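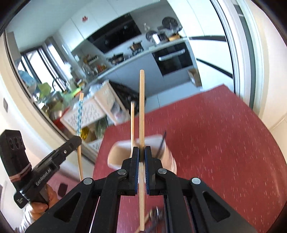 Long thin stick held upright in the blue pads, rounded tip clear of the jaws.

Hand-held gripper upkeep: pads, rivets, linkage

Quick version for anyone looking after a pair of these. I wrote it up on 11th January after doing both of ours back to back, so it's fresh. Covers cleaning the pads, checking the linkage, swapping pads, and the stick test at the end. If you've only got one unit the steps are the same, just skip the matching part.

What you need

Lint-free cloth. Isopropyl, 80 percent is fine. Small soft brush (old toothbrush ok). Plastic spudger, not a screwdriver. Spare pads, same batch if you can get them. A handful of thin wooden sticks. Something heavy-ish to stand the sticks in, a cup works. Paint marker. The log sheet.

Step 1. Take it out of service

Stop the recording first. Then unplug. In that order, or you end up with a half-written file and the Nillora importer chokes on the whole batch. Cap the camera end if you have a cap. If not, clean cloth and a loose rubber band. Don't leave the band over the openings when you're done, I have done this.

Step 2. Clean the pads

Open the jaws all the way. Dry brush first, along the ridges and not across. Crud packs into the bottom of the grooves and going across just smears it. Then cloth with a little alcohol on it. Damp. Don't spray it straight on the fingers, it runs down into the pivots and takes the grease with it.

Let it dry fully before you close the jaws. Pads stick to each other otherwise and you can lift a corner when they open.

Look at the ridges under a good light. You want square edges. Rounded over, shiny, or a flat spot in the middle = swap them, go to step 4. We get 2,000 grips or so written on the log as our swap point but go by what you see, thin hard objects chew the middle up much faster than soft stuff does.

Step 3. Rivets and linkage

Two rivets each side of the jaws. Hold the body still and try to wiggle each arm sideways, by hand. A tiny bit of give is normal. A click is not. Paint a thin line across each rivet head onto the arm next to it so that later on you can tell if one has been turning with the arm when it shouldn't.

Now work the jaws slowly, full open to full closed, 18 times. Listen. Gritty feel is nearly always dust in the pivots. Brush it out, cycle again, one very small drop of light oil per pivot. Wipe off the extra. Oil on the pads means you start over at step 2.

Check the two fingers meet evenly. Close on a strip of paper and pull. Should grab the same at the tip and at the base. Slides out at the tip only: pad is seated crooked, or an arm is bent. Sight down it against a straight edge to find out which.

Step 4. Swapping pads

Spudger under the back corner, lift slowly, peel toward the tip. Any glue left behind, roll it off with your thumb, then alcohol. Finger has to be totally clean or the new one creeps.

Line up the new pad from the base end. Press and hold. Do the other one, and check the ridges run the same way on both, its easy to get one upside down. Close the jaws on a folded cloth and leave it overnight with a light clamp. You can skip the overnight if you're desperate. You'll be redoing it in August instead of next year.

Always both pads. One new and one worn and everything you pick up leans.

Step 5. Stick test

Stand a few sticks in the cup. Different lengths is good. If yours all look alike wrap one with something colored so you can call it out to the other person.

Come in from the side, close on one stick, lift straight up. Hold it vertical. Now tap the top of the stick with a finger, lightly. What you are looking for:

Stick stays put, good.
Stick swings like a clock hand: pads only touching at one point. Back to the paper strip.
Stick slides down slowly: greasy pads. Clean again.
Stick pops out when you squeeze harder: worn middle, or fingers not parallel.

Do it 3 times per unit, then swap hands and do the other unit with the same stick. Both should feel the same in the hand. Shahla Rostami on the Kastska side has us pass the stick from one gripper to the other as a last check and I've kept that in. A handover shows up a weak grip quicker then anything.

Step 6. Log it

Unit number, date, pads cleaned or swapped, any rivet mark that moved, stick test pass/fail. Plug in, record a short throwaway clip, check it opens. Then back in the drawer, jaws open, nothing resting on the fingers.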